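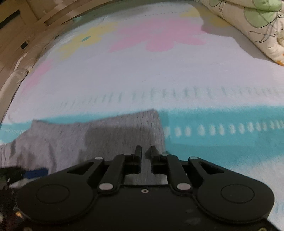 The Korura sheet set is a printed cotton percale set for everyday beds, made for Dramitz and sold as a fitted sheet, a flat sheet and pillowcases to match. It is a light sheet with a crisp, slightly dry hand when new, and it softens over the first few months of use. The print is a pale one, built from separate motifs on a white background. The broad teal-blue band carries a row of small white oval dots, and the row above it is made of short gray-green dashes. Grey knitwear sits well against the teal, and so do most plain blankets in charcoal, oatmeal or white.

Category: Bedroom > Sheet Sets > Printed

Fabric

The cloth is 100 per cent cotton in a plain percale weave. Percale has a matt surface and lets air through, so it suits warm sleepers and summer use. In winter most customers put a wool underlay beneath it and keep the same sheets on all year. Customers who prefer a brushed surface should look at the Ruredham flannelette range, which comes in the same sizes.

The pattern is printed on one side only. The reverse is white with a faint shadow of the design. On the flat sheet the printed side can go face down, so that the pattern shows when the top edge is folded back over the blanket. Alfie Pilkington, who buys bedding for us, makes the bed this way in the showroom. It works just as well with the print facing up and a plain quilt cover over the top.

The design was drawn by Oldřich Ďurica for the first Korura range and has stayed in production with one change to the teal, which is now a little bluer than it was. If you are adding pillowcases to an older set, bring one of the old ones into the shop and compare the two in daylight before you buy.

Sizes

Single, king single, double, queen and king. The single set comes with one pillowcase. All other sets come with 2 standard pillowcases. Extra pillowcases are sold separately, as are European pillowcases in plain white.

The fitted sheet has a 30 cm wall and elastic around the full edge. It fits most modern mattresses with a thin protector in place. For pillow-top mattresses, or a mattress with a thick topper, measure from the top edge down to the base and allow enough fabric to tuck under. If your mattress is deeper than the wall we suggest using a queen flat sheet on a double bed, or a king flat on a queen, and tucking it in by hand.

Placement of the bands

The bands run across the width of the bed. The cloth is cut from a continuous print, so the position of the teal band varies from sheet to sheet. On one set it may fall near the pillows and on another it may sit closer to the middle. Pillowcases are cut from the same cloth and will not line up with the sheet or with each other. We can't pick out a sheet with the band in a particular place for online orders. In the shop you are welcome to unfold the display set on the bed, but please leave boxed sets closed.

Washing

Wash before first use. Machine wash at 30 degrees on a normal cycle with a mild liquid detergent. Keep the first wash separate, and after that wash with similar colours. Do not bleach or soak. Bleach will not harm the white background but it takes the teal down quickly and unevenly. Stain removers with added whitener do the same thing more slowly.

Line dry in shade, or tumble dry on low. Percale creases more than sateen. Taking the sheets off the line while slightly damp and folding them straight away gets rid of most of it. If you iron, use a medium setting on the white side.

Knitted clothes left on the bed can shed lint onto any cotton sheet, and dark lint shows on the white background. A lint roller takes it off dry. Wash new knits separately from the sheets – and check for a stray sock inside the fitted corners before the load goes in.

Shrinkage is allowed for in the cutting. A new fitted sheet may feel slightly loose before its first wash.

Thread count

We are asked about this often. Percale is a one-over, one-under weave and there is a limit to how many threads will fit. Very high figures, such as the 2000 seen on some packets, are usually reached by counting each ply of a twisted yarn. The Korura set uses single-ply yarn, and we would sooner you felt the cloth. Fabric swatches are free and posted in an ordinary envelope. Each swatch is small, so it may show only one of the motifs.

Goes with

Rathnayake waffle blanket in white or charcoal. Korura plain quilt cover in white. Ruredham wool underlay, all sizes.

Delivery and returns

Orders placed before noon are packed the same day, Monday orders excepted, as that is when stock comes in. Sets are posted in a cardboard sleeve inside a recycled mailer. King sets are sent in a box.

Unwashed sets can be returned within 30 days in their original sleeve for a refund or exchange. Once a set has been washed or slept on we can only take it back if it is faulty. Faults include broken elastic, open seams and print that is missing or smudged. Variation in where the bands fall is part of how the cloth is cut and is not treated as a fault. To start a return, reply to your order email with the size and a photo of the care label.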